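Search this notebook Enter keyword Go

Bench notebook, two-arm cell
July 2025
Print | E-mail this entry

OK, picking this up from where the last entry stopped (power supply, ugh). The trial license for Flirkolix is running and I finally have enough hours with it to write something down that isn't just complaints about the installer. For whoever reads this after me: Flirkolix is the teach-and-replay package from Flurnimance. You lead the arms through a job by hand, it records, it trims out the dithering, and then it's supposed to cope when things aren't exactly where they were. We have it on trial through the end of next month and Danjuma wants a yes or a no from me, in writing, with reasons. So this is me collecting reasons.

The price on the quote is $1,505 for the pair of arms, one seat, one year of updates. Extra seats are $200 each. I asked if the second arm counts as a second seat and got a very cheerful e-mail that didn't answer the question, so I asked again. It doesn't. Good.

I settled on socks as the test job. The Rorow package we looked at in June was fine with blocks and cups and then fell to pieces on anything floppy, and floppy is what we're going to be asked for. Socks into the basket, one at a time, either arm allowed to go for it. I kept the patterned ones in because I wanted the vision part to have a hard time, and with that wallpaper it's already having a hard enough time! (No, I'm not taking the wallpaper down. We've been over this.)

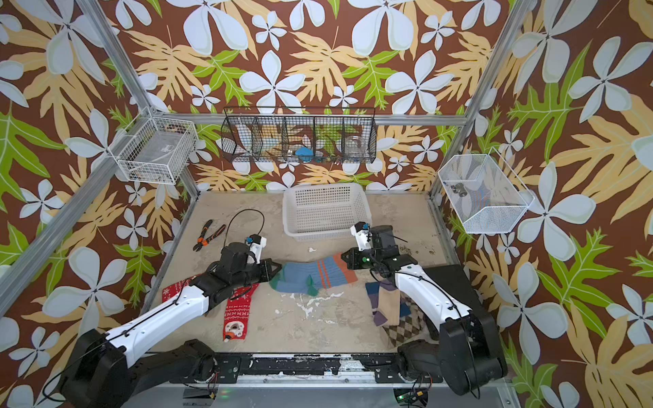 Babatunde thinks socks are too kind a test, and told me so at some length over the partition. His argument is that a sock is forgiving: grab it anywhere, drop it from any height, it lands and stays put. He wants to see Flirkolix do something where a bad grip costs you, like feeding a sleeve over a post. Fair enough, and I wrote it on the list, but I think he's forgetting how the Rorow trial went. A sock lying flat gives the fingers hardly anything to close on. The jaws come down a hair too high and they shut on air, a hair too low and you're pushing into the table and the arm faults out. I'd like a tool that can do the forgiving thing every time before I give it the mean one.

Recording first. Hand-guiding is really nice in this thing, I have to say. The arms go limp in a controlled way (they call it float) and there's no lurch when you let go. With the old scripts I used to get a little kick at the elbow at the end of every demo and had to cut it out by hand. I did my demos in one sitting, sock layout changed between each, and the trimming worked without me touching it except for two where I'd stopped to answer the phone and it decided that the pause was important. You can mark a stretch as junk in the timeline. It took me far too long to find the button, which is under "Annotations," of all places.

Then replay. The default approach speed is slow. I bumped it up, regretted it, went back to default, and then went up just a notch and stayed there. Settings for the record:

approach speed: default plus one notch
grip close: soft
retry on empty grip: 3
camera source: both wrist cams plus the overhead
handoff between arms: off

Out of 90 picks I counted as the official batch, the misses were nearly all the same kind. Two socks touching, and it goes for the seam between them and comes up with either both or neither. If it gets both it carries on as if nothing's wrong and drops the pair in the basket, which I suppose you could call efficient, but I marked those as misses. The empty grips it mostly caught by itself and tried again. The retry is smarter than I expected, too. It doesn't just stab at the same spot, it backs off and comes in at a different wrist angle.

What I didn't like: the arms are too polite. If a sock is near the middle, both start toward it, both stop, and there's this long think before one of them gives way. I timed the longest one and then lost the sticky note I wrote it on, so take my word that I had time to drink some coffee. There's a "preferred arm" setting per zone which might fix it. Haven't tried it yet.

Also, the log files are enormous. One afternoon of this filled up the small drive and the program didn't warn me, it just quit recording and kept the little red dot on as if it hadn't. Lost a set of demos that way. I was not gracious about it. I've pointed it at the big drive now and sent the complaint in.

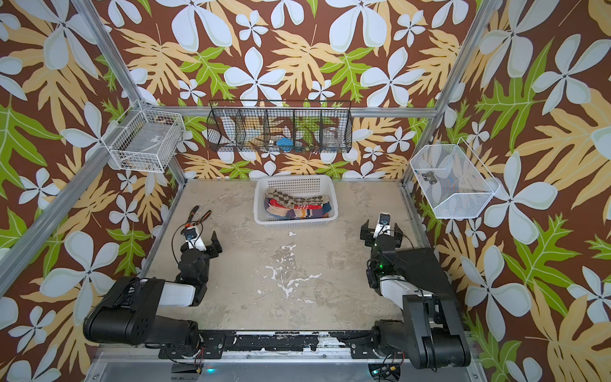
Danjuma read the draft of this on the shared folder and left a note in the margin: fine, but what does it do when the network goes down, and are we paying again next year just to keep what we've recorded? Both good questions and I had only thought about the first one. I pulled the cable during a replay and it carried on to the end of the cycle, then paused and asked me to confirm before starting the next. OK by me. For the second, the support person at Flurnimance says recordings stay ours and replay keeps working after the year is up, but the training part stops. I want that in the contract and not in a chat window. Asked for it.

He also wants a comparison with Usman, the kit the other group bought. I've only seen the demo. Usman comes with its own grippers and you'd have to swap out ours, and I am not redoing those wrist cable runs for a trial. If someone wants to lend me an arm that's already set up, sure.

Where I'm leaning: yes, one seat, if the contract wording comes back right. The float mode alone would save me a good part of every week. The touching-socks thing bothers me and I'd like to know if more demos fix it or if it's baked in. My guess is more demos, and I'd do a bunch where the socks overlap on purpose.

To do:

- overlap demos, lots
- try preferred arm by zone, left/right split down the middle first
- Babatunde's sleeve-on-a-post, need to find a post
- chase contract wording
- ask if the log level can be turned down
- find that sticky note

3 comments | 0 shares
Print | E-mail this entry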